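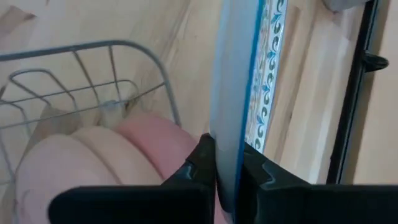
3.2 Plate Handling Task

Print | E-mail this article

The dish rack task was assigned to the student teams in the second half of the Clovus course. Each team wrote its own controller for a two-finger gripper and used the same arm, table and dishware. The task was to take a plate from the rack, hold it upright above the table, and put it back in a free slot without touching the neighboring dishes. Teams were free to choose the grasp point and the approach angle. They were not allowed to change the finger shape or add padding.

Plates were picked for this task because they are hard to locate from the side. A camera mounted at the wrist sees a held plate almost edge-on, as in Figure 4, where it appears as a long, narrow band with a blue rim running down between the fingers. The rim gives a crisp line in the image, while the face of the plate is smooth and offers few features to track. Most teams therefore fitted a curve to the rim and used its slope as the estimate of plate tilt. The wire rack and the pink dishes leaning in it are in view at the same time, and both produce strong edges of their own. Two teams masked the rack by hand before fitting. The others relied on color.

Figure 4. Wrist camera view of a plate held upright between the gripper fingers, with the dish rack at left.

Search this site Go

A total of 135 trials were recorded by 3 teams between April and May 18, 2018. A trial was counted as complete if the plate was returned to the rack and the fingers opened with no further contact. Trials stopped by the operator were counted as failures. Closing force was held at 6 newtons for all teams, after early tests in which higher settings made the plate turn about the contact point.

The scoring script was written by Babaei and checked by Shokri against the recorded video. It reads the gripper state from the Stesesen log format, which stores finger position and motor current but no contact force. Slip was therefore labeled by eye from the rim position in consecutive images. Small rotations near the fingers could not be labeled reliably, as the rim darkens there, and these were left out of the slip results in Section 3.3.

2 Shares | 0 Comments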